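Bread Staling and Where You Keep the Loaf
Project report, Intro to Food Science, group 7
Precious Talavera, Eugeniusz Dudek, Charito Macaraeg
April 16, 2018

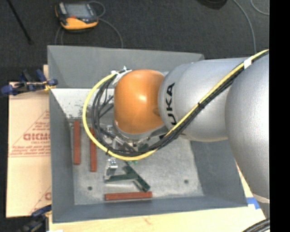 Our question was simple. Does it matter where you keep bread? Everybody's family has a rule. Charito's puts it in the fridge, Eugeniusz grew up with a cloth bag on a hook, Precious freezes everything. We wanted to see which one keeps a plain white loaf soft the longest, and whether the mold problem and the hard problem are the same problem. (They are not. More below.)

Background

Staling is mostly not drying out. That surprised us. When bread bakes, the starch soaks up water and swells. As it cools the starch starts lining back up into a more ordered form and the crumb gets firm. This is called retrogradation. It goes faster at fridge temperature than on the counter, and it mostly stops in the freezer once the loaf is frozen hard. Warm the bread again and some of it reverses, which is why toast from old bread is fine.

Drying is separate. Water moves from the crumb to the crust and then out into the air. So the crust goes leathery first and the middle goes crumbly later.

Mold is separate again. Spores land on the bread after baking, usually during slicing or just sitting around. Warm and damp is what they like. A plastic bag holds the damp in.

Materials

White sandwich loaves from the Delum bakery, all bought the same morning. Asked for unsliced, cut them ourselves with the same knife. No preservatives listed on the label. Cotton bags, zip plastic bags, a kitchen scale, a ruler, a flat weight for the squash test. Fridge and freezer in the teaching kitchen, thanks to Erlinda Marquez for giving us a shelf and for not letting anyone eat the samples.

Method

Cut slices to the same thickness and threw out the ends. Then split them up by storage: counter in cotton, counter in plastic, fridge in plastic, freezer in plastic. Ran it for 7 days. Every day at lunch one person did the following -

Weighed a slice from each place.
Put the flat weight on it, waited, measured how far it went down with the ruler.
Looked for mold, front and back.
Wrote down how it felt, in plain words.

Freezer slices were thawed in the bag first, unopened, then tested like the others. We forgot this on the first day and tested one still half frozen, so that reading is thrown out.

At the end we also did a taste test. 17 people from our section, blindfolded, one bite of each, water in between. They ranked softest to hardest and said which one they would eat. Then we did it again toasted.

Results

Counter in cotton: lost the most weight by a lot. Crust hard early on, crumb crumbly by the middle of the week. No mold at all though.

Counter in plastic: stayed soft the longest of the ones that weren't frozen. Kept nearly all its weight. But mold showed up near the end, little green spots close to the crust, and we stopped testing those slices. They were left out of the tasting and we used a backup bag that had no spots on the day. Which is a weak point, see below.

Fridge in plastic: barely lost weight but went firm fast. After two days it squashed less than the cotton one did at the same point. So it was hard and not dry. This is the clearest thing we found and it matches what the book says about starch. No mold.

Freezer: closest to fresh all the way through. A bit damp on the outside after thawing.

In the tasting most people put freezer first and fridge or cotton last. When toasted the rankings got all mixed up and people argued. The fridge slices did much better toasted, a few people picked them as best.

Discussion

If you will finish the loaf quick, plastic on the counter is best. If you won't, freeze it in slices. The fridge only makes sense if you always toast, or if your kitchen is really hot and mold is the main worry. The cotton bag is nice for crusty bread probably, but we didn't test crusty bread so can't say.

Problems. The ruler is not very exact and diffrent people read it differently. We should of had one person do all the measuring. The fridge got opened a lot by other groups. The kitchen was warmer in the afternoon, and we only wrote down temperature at lunch. Only one kind of bread. And the backup bag thing - it came from the same batch but had been opened less.

Ms. Villanueva asked at the check-in why we didn't weigh the whole bag instead of single slices. Good point, would have been easier and less handling. Would do that next time.

If the class runs again in June somebody could try rye or a sourdough, which are supposed to stale slower. Also butter or oil in the dough. Eugeniusz wants to do tortillas.

Who did what

Precious - shopping, cutting, first half of the readings
Eugeniusz - second half of the readings, background section
Charito - tasting, typing this up

Sources: course textbook chapter on starches, class handout on molds, notes from Pacita Villanueva's lecture on baking.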